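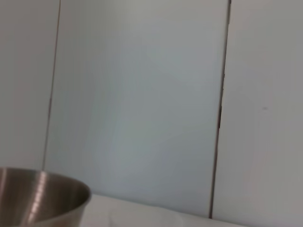 Brushed stainless bowls – streaks, scratches, and do you just live with it?

Posted in: Kitchen Gear and Care

jullow_kitchen
Posts: 300

Hi all, I've been reading this board for ages and finally have something to ask. I switched over to stainless mixing bowls in July after years of a big heavy ceramic one that I loved dearly but could no longer lift with one hand (my wrists aren't what they were). I went with the satin kind because the shiny ones at the store already had fingerprints all over them, and I figured brushed would be more forgiving.

Mostly it has been! But with the holiday baking I've had mine out on the table every single day, and when the light comes at it sideways I see a pale streak running down the inside wall. Sometimes I'm sure it's hard water, and sometimes I turn the bowl a little and the streak moves, so maybe it's only a reflection and I'm losing my mind. Next to it the metal looks almost brown, and on the other side it's plain gray. Do any of you get this? And what do you clean them with? I'd like them nice by the time my sister's family gets here.

crumbsandcoffee
Posts: 2,659

If it moves when you turn the bowl, it's light, dear. Satin finish pulls a highlight into a long soft stripe where a polished bowl would give you a little mirror of your ceiling lamp. The brown is probably the room too. Do you have wood cabinets, or a tan sweater? I spent most of an evening scrubbing at my own bathrobe once.

A real water mark stays put. Wipe it with a cloth and a splash of white vinegar, rinse, and dry it right away with a towel. Drying is most of the battle.

lostonbaker
Posts: 700

I agree on the vinegar but I'd go with baking soda paste first, it's gentler and it picks up that greasy film you get after butter and sugar. Rub along the grain, never in circles. You can find the grain if you tip the bowl toward a window.

Also, do you set them on a bare table or on a cloth? I put a folded white tablecloth down when I'm mixing. It quiets everything down and the bowl doesn't skate away from me when I'm using the hand mixer.

crumbsandcoffee
Posts: 2,659

Oh, I have to disagree on the paste. Baking soda on a brushed finish left dull patches on my biggest bowl and they're still there. Plain dish soap and a soft sponge does the film just fine if the water is hot enough.

And a cloth under a bowl makes mine slide more! I use a damp dish towel, twisted into a ring. My mother did it that way and so did hers.

lostonbaker
Posts: 700

Well, mine have had the paste for years and look lovely, so maybe it's how hard we each press. I'll give you the damp towel, though. I tried it just now with a batch of molasses dough and the bowl stayed exactly where I left it.

odine_oven
Posts: 1,699

Jumping in to say please don't chase perfect on these. I have a nesting set and the middle one gets used for everything – bread, salad, soaking beans, carrying peels out to the compost – and it's scratched from top to bottom inside. The cookies come out the same. Keep steel wool and bleach away from them and they'll outlive all of us.

One thing I would add is don't let salty dough or brine sit in there overnight. I got tiny pits in the bottom of one that way and they never came out.

bakhtiari_home
Posts: 300

Does anybody put theirs in the dishwasher? My husband does and I hand wash, and we've been having the same conversation about it for a good long while now.

odine_oven
Posts: 1,699

Dishwasher here, every time. They come out a bit spotty if I leave them to air dry, so I open the door early and towel them off.

crumbsandcoffee
Posts: 2,659

Hand wash! Sorry to your husband.

jullow_kitchen
Posts: 300

You are all so kind. Update, 21st December: I did the turning test properly this time, with the bowl by the window, and the stripe slid right around the side as I turned it. So it was light all along. And yes, crumbs, I have oak cabinets. There was one real water spot near the rim and the vinegar took it off in a few seconds.

I'm going to skip the paste for now, Loston, but I've saved your note about the grain. Going to start the gingerbread tonight and I'll try the towel ring under the bowl. Does it need to be very damp, or only a little?

lostonbaker
Posts: 700

Wring it out hard, just barely damp. And chill that gingerbread dough before you roll it!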